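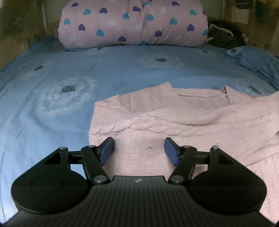
Tricot rose pâle, drap à fleurs bleues.

Vite fait avant de repartir, j'ai vingt minutes et le chargeur qui fait des siennes. Plusieurs d'entre vous demandent où en est la campagne Srithong, donc un point, en vrac.

Pour ceux qui arrivent : Srithong, l'usine de confection, grève depuis le printemps, le donneur d'ordre s'appelle Rarkow et fait semblant de ne connaître personne là-bas. Nous (le collectif Pullorar, section locale, enfin section, on tient dans une cuisine) on fait le tour des salles avec un film, Nekura, tourné par les ouvrières elles-mêmes au téléphone. Son pourri, image qui tremble, et pourtant à chaque fois silence complet dans la salle au moment du piquet de nuit.

Donc. Première étape, la fac. Amphi réservé, puis plus réservé, puis réservé à nouveau mais dans l'autre bâtiment. Le temps de scotcher des flèches partout il était 18 h passées. Du monde quand même. Beaucoup de premières années, pas du tout le public habituel, et des questions directes : combien elles gagnent, qui paye la caisse de grève, est-ce que le boycott sert à quelque chose. Sur le boycott on n'est pas d'accord entre nous et ça c'est vu. Tant mieux je trouve. Les ouvrières de Srithong ne l'ont pas demandé, elles demandent que Rarkow signe l'accord et reprenne les licenciées, point. Moi je m'en tiens à ça. D'autres au collectif voudraient aller plus loin, on en rediscute en réunion, venez.

Deuxième étape, le lycée pro, section métiers de la mode. La meilleure de toutes. J'avais préparé un laïus sur la chaine de sous-traitance, jeté au bout de deux minutes, les élèves savaient mieux que moi le temps qu'il faut pour monter une manche. Une élève a repris le chiffre de cadence donné dans le film, elle l'a calculé au tableau, elle a dit c'est impossible sans sauter la pause. Voilà, tout était dit. L'équipe enseignante nous a gardés une heure de plus, on a fini dans l'atelier, à parler des stages et de qui embauche encore dans le coin (pas grand monde).

Troisième, la Bourse du travail. Bon. Chauffage en panne, 9 personnes dont nous. Mais discussion longue, des anciens de la bonneterie qui ont raconté l'occupation de leur boîte, les machines démontées la nuit par la direction, les cars de soutien. Il faudrait enregistrer tout ça un jour, je le dis à chaque fois et je ne le fais jamais. Quelqu'un avait gardé les tracts d'époque dans une chemise à élastique. La mise en page est meilleure que la nôtre, soit dit en passant.

Les comptes, puisqu'on me les réclame : 600 euros partis à la caisse de grève, virement fait, reçu affiché au local. Les 100 brochures sont épuisées, on retire dès que l'imprimante du syndicat veut bien. Celles et ceux qui en ont pris un paquet pour les vendre sur leur lieu de travail, pensez à rapporter l'argent, même les petites pièces.

Côté Rarkow, toujours rien. Une lettre type, « attachés au dialogue social avec l'ensemble de nos partenaires ». On a demandé un rendez-vous au siège, demande restée sans réponse, on redemande. En attendant, diffusion devant le magasin du centre, même endroit, à l'heure de la sortie des bureaux. La dernière fois le vigile a lu le tract en entier et en a redemandé un pour son collègue. La gérante moins enthousiaste.

Ce qui n'a pas marché, pour être juste : les affiches, collées trop tard. Le sous-titrage de la deuxième partie, décalé, on perd la moitié de l'assemblée générale dans la cour de l'usine alors que c'est le passage le plus important politiquement, celui où elles votent contre l'avis de la direction syndicale. Je l'ai raconté à l'oral, mais bon, raconter un vote à main levée, ça ne vaut pas les mains. Si quelqu'un sait recaler un fichier de sous-titres, écrivez moi, vraiment, je m'y suis usé les yeux deux soirs de suite.

Et puis on parle trop longtemps en intro. Moi la première. Dix minutes de contexte pour un film qui s'explique tout seul. À partir de maintenant on lance direct et on cause après.

Suite de la tournée en décembre, deux salles sûres, une troisième qui attend l'accord de la mairie. Je mets les horaires dès que je les ai. Il manque une voiture pour le vidéoprojecteur et l'écran, qui ne rentre pas dans le train (testé, plus jamais).

Je file, le bus. Les commentaires sont ouverts, je réponds ce soir ou demain.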